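Late release (textile handling)

From the Trumham Workshop Encyclopedia of Practical Automation

Late release, also called a hung jaw or, among people who worked on the Iline trials, simply "a hanger", is a fault in robots and hand-held grippers that handle cloth. The jaw is told to open, the control software records it as open, and the cloth stays where it is. The next movement then begins with the fabric still attached at one corner. The fault is a humble one and rarely does much damage to anything except a towel, but it has a long and rather interesting history at Trumham, and it was the cause of the only reportable injury in the laundry folding work there.

Contents
1 Description
2 Background
3 The September fault
4 Investigation
5 Causes
6 Training by hand
7 Remedies
8 Terminology
9 See also

Description

In ordinary pick-and-place work a part is rigid, and when the jaw opens the part falls, or stays on the table, and that is the end of the matter. Cloth is a good deal less obliging. A corner of towelling pinched between two pads is squashed into them, and its loops can catch in whatever texture the pads have been given. When the pads move apart the loops may let go of one side and keep hold of the other. A light item such as a flannel will often dangle there quite happily until something shakes it off.

The fault shows itself in one of three forms. In a full hang the whole corner stays on one pad. In a partial hang only a few threads are caught, and the cloth peels away during the next move, usually landing crooked. In a false hang the cloth has let go of the pad but clings to the housing of the gripper, generally through static on a dry day. The first two are treated as mechanical faults. The third was argued over for a long time and is now usually recorded separately.

Late release should not be confused with a dropped corner, where the jaw loses the cloth before it has been told to. The two are cousins, and it is fair to say that a great many late releases were brought into the world by people trying to cure dropped corners.

Background

The folding cell at Trumham was built by Niskanen, a small maker of handling machinery, for a commercial laundry that served hotels and a swimming baths. It went by the project name Iline. Two arms took a towel from a heap, found two corners, held it up, laid it over a bar and folded it in half and in half again. The grippers had parallel jaws with flat rubber pads, and for the first months they were perfectly adequate for the thin hotel towels on which the cell had been tried out.

The baths sent thicker towels. These were heavy, and they tended to slide out of the smooth pads just as the arms pulled the top edge straight. Dropped corners became the chief complaint of the morning shift, and the shift log from that period makes weary reading, with the same two words entered down whole pages. Niskanen responded by supplying a new pad, moulded with fine diagonal ridges and sold under the name Jinside. Dropped corners all but disappeared within the week, and everybody was very pleased.

The new pads were rated by the maker for 1,000 closing cycles before inspection. The figure came from bench tests on cotton sheeting, and nothing in the paperwork said so.

The September fault

The fault that gave this article most of its material took place in September, on a Thursday, a little after the mid-morning break. The cell had been running baths towels since the start of the shift. According to the controller's own record it was on its 219th towel when the left jaw was told to open over the folding bar and did so on time. The towel's corner remained on the fixed pad. The arm then returned to the heap at its normal speed and took the towel with it, pulling it off the bar and across the light curtain that guarded the front of the cell.

The light curtain did exactly what it was meant to do, and the arms stopped. The operator on duty reset the curtain, opened the gate and reached in to free the towel. The gate switch should have held the arms still. It had, however, been wired so that it removed power from the two arms and left the air supply to the grippers untouched, on the reasoning that a gripper which lost its air would drop whatever it was carrying. When the cloth was tugged, the jaw position sensor saw the pad shift, took this for a failed opening, and sent the jaw through its clearing routine, which was a quick close followed by an open. The operator's forefinger was between the pads at the time.

The injury was a bruised fingertip and a lost nail. It was recorded as minor, and the operator was back at work the next morning, on a different machine. The cell stayed shut for the rest of the month.

Investigation

The laundry asked Lyle Holloway, an engineer who had inspected its presses for years, to look into what had happened, and Niskanen sent Melaniia Zinchenko, who had written much of the gripper software. Their joint report runs to 32 pages and is still handed to new starters at Trumham, partly for its findings and partly for its appendix of lint photographs, which has acquired a certain fame.

Holloway took the electrical side and the guarding. He found the gate circuit to be built as drawn and the drawing itself to be at fault. The risk assessment had considered the arms at length and the grippers in a single line, which described their closing force as too low to cause harm. That had been true of the flat pads. The ridged ones concentrated the same force along narrow edges.

Zinchenko took the jaws. She ran towels from the same batch through a spare gripper on a bench, 500 closings at a time, and weighed the pads between runs. With sheeting there was next to no change. With the thick towels the ridges had begun to fill with lint well before the first run ended, and the lint had packed into a felt that gripped fresh loops better than clean rubber did. She also noted that the hangs came in clusters, several close together and then none for a long stretch, which helped to explain why the log had so few entries. Operators had been flicking the cloth free through the feed opening and carrying on, and a thing that cures itself with a flick does not tend to be written down.

Causes

The report names a main cause and several contributing ones, and later writers have mostly kept to its list.

The main cause was the packing of lint into the ridged pads, which raised the pull needed to strip cloth from an open jaw above the weight of the cloth itself.

The contributing causes were the inspection interval, which had been set on the wrong fabric; the absence of any check that the cloth had left, as opposed to a check that the jaw had opened; the clearing routine, which was permitted to run with the gate open; and the gate circuit, which left the grippers live.

Holloway added a paragraph on habit, which was cut from the shorter version of the report and put back at his request. In it he pointed out that the people nearest the machine had known for weeks that towels were sticking, that they had a perfectly good way of dealing with it, and that the log sheet had a box for dropped corners and no box for anything else.

Training by hand

When Iline started up again, the fixed program for laying out towels was gradually replaced by one learned from people's own movements, gathered with pairs of hand-held grippers whose jaws work much as the robot's do. A person lifts a cloth by two corners, draws the top edge level, lays it down and lets go, over and over, and the recordings are used to teach the arms. This brought late release back into the discussion from an unexpected side.
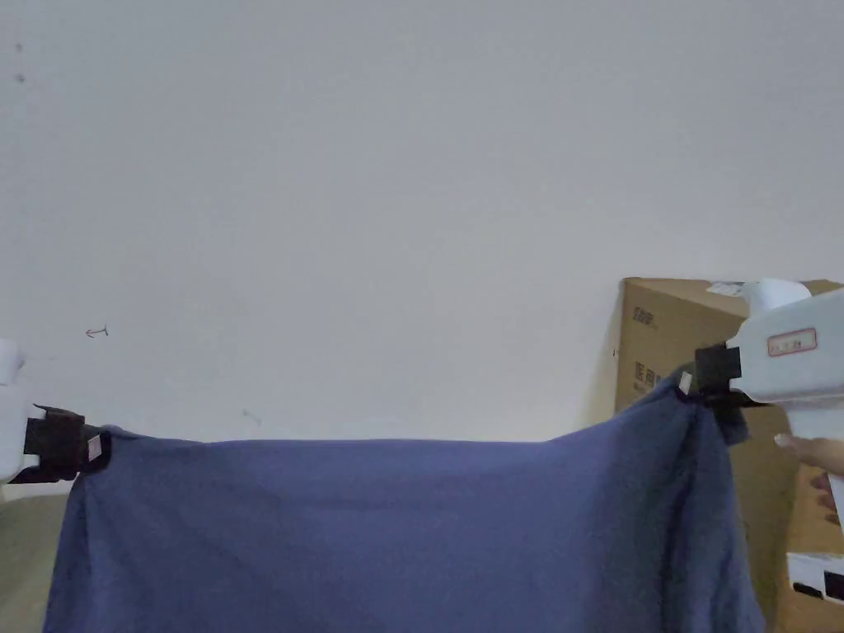
People holding a gripper compensate for a sticking jaw without noticing that they do it. They give a small turn of the wrist as they open, or drop the hand a little and draw it back, and the cloth comes away. Zinchenko found this wrist turn scattered through the early Iline recordings. A robot taught from them copied the turn some of the time, with no sense of when it was needed, and so it occasionally flicked a well-laid towel out of square – a new fault made out of the cure for an old one.

Her answer was to have the hand-held jaws cleaned at the start of each session, and to ask people to pause after opening, with the hand still, before moving away. The pause made the work slower and was not much liked. It did give the software a clear moment at which to look for cloth on the pads, and recordings in which the corner had stayed put were kept in a separate set, where they proved useful for teaching the robot what a hang looks like.

Remedies

The ridged pads were withdrawn from the towel cell and replaced with a softer pad carrying shallow, widely spaced dimples, which hold less lint and can be wiped clean. A brush was fitted beside the heap, and each jaw passes over it between towels. Dropped corners did come back a little, and the laundry decided it could live with them.

The gate circuit was altered so that opening the gate vents the air to both grippers, which then relax to a part-open position under a light spring. The clearing routine was removed altogether. If cloth is seen on a pad after release, the arm stays where it is, the beacon shows amber, and the cell waits for someone to come.

The log sheet was given a second box. Entries for late release rose sharply in the month after it appeared, and Holloway, in a note pinned to the revised report, asked that the rise should not be taken as bad news.

Terminology

"Hanger" is confined to Trumham and to former Niskanen staff, and is best avoided in any laundry that also handles coat hangers. "Hung jaw" is older and is sometimes used, confusingly, for a jaw that has seized shut. "Late release" was Zinchenko's choice for the report and is the usual written form, though it has been criticised for suggesting that the release does come in the end.

See also

Dropped corner
Gate switches and stored air
Lint
Light curtain
Pad wear, inspection intervals for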